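1/ I've been meaning to write this one down since December, so put the kettle on, it may go a bit long. It's about learning to say grace again at 60, after a good many years of not saying it at all.

2/ I grew up in a house where nobody picked up a fork until the blessing was done. Dad said it so fast it was really one word, and I was well into school before I worked out where one bit ended and the next began. Then I moved out, and it just sort of fell off me, the way ironing did.

3/ What brought it back was our parish supper group, which goes by the name of Vumia (it was chosen long before I joined and I'm very fond of it now). We eat together once a month, whoever turns up, and we take turns with the blessing. I dodged my turn for ages by being terribly busy with the gravy.

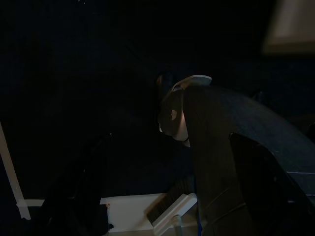 Photo: Andix

4/ Well, you can only stir gravy for so long! My turn came, everyone went quiet and bowed their heads, and all I had was Dad's one long word. So I said that. Very fast. There was a little pause and then the warmest Amen you ever heard.

5/ I went home and thought about it for days. I'd been treating grace as a kind of performance, I suppose, something you needed the right voice for. But the words had been sitting there in me the whole time, waiting their turn, and I hadn't had to go looking for them.

6/ So I started saying it at home. Just me, at the kitchen bench, usually over toast. I felt a proper goose for the first week or so. The dog was very patient about it.

7/ Then I got a bit keen (I do this, my kids will tell you) and began collecting other people's. I asked around after Mass, I asked the neighbours, I asked the lovely people at the Gachanja hall where we have our morning teas. I've now got 73 of them in an exercise book, some only a line long and one that goes over the page.

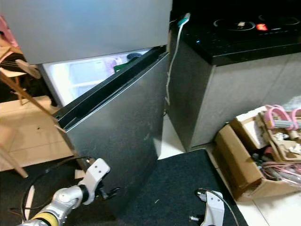 The freezer, door ajar.

8/ A few are in languages I can't read, written out for me by the person who says them, with a note underneath on how it sounds. A few aren't Christian at all, and I treasure those. A woman on my street gave me the one her grandmother used before breaking a fast, and we both had a bit of a cry over the fence.

9/ You asked me in the replies last time for some favourites, so I've picked out a handful of the sorts I keep going back to. They're not in any order, except that the first one is Dad's and he'd have expected to go first.

First, the plain old one 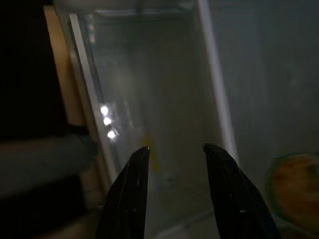 Second, the one that names the hands

10/ I should say a word on the first before I go on. "Bless us, O Lord, and these thy gifts." You probably know it. Slow it down sometime, if you never have. I'd rattled through "which we are about to receive" for my entire childhood without noticing it asks you to stop before you've got the thing.

11/ The second thanks whoever grew the food, whoever carted it, whoever cooked it and whoever is going to wash up. It came from a retired truckie and I think of him every time I pass a semi on the highway.

Third, the silent one

12/ Friends at Nikari, the little retreat house up the hill, hold hands and keep quiet for about 5 breaths. That's the lot. I found it excruciating the first time. Now it's the one I use when I'm cross, because I can't be trusted with words.

Fourth, the sung one

13/ Learnt at a kids' camp, involves thumping the table, not suitable if there's soup.

Fifth, the one for eating alone

14/ This is the newest in the book and I wrote it myself, so be kind. "For this plate, and for everyone I've ever shared one with, thank you." I say it most nights at six o'clock.

15/ If your family has one, I'd dearly love to hear it, even if you only remember half. Half is fine, I'll write down the half. And if you've got a tune to go with it, tell me what it's called and I'll have a go at it on the piano after tea.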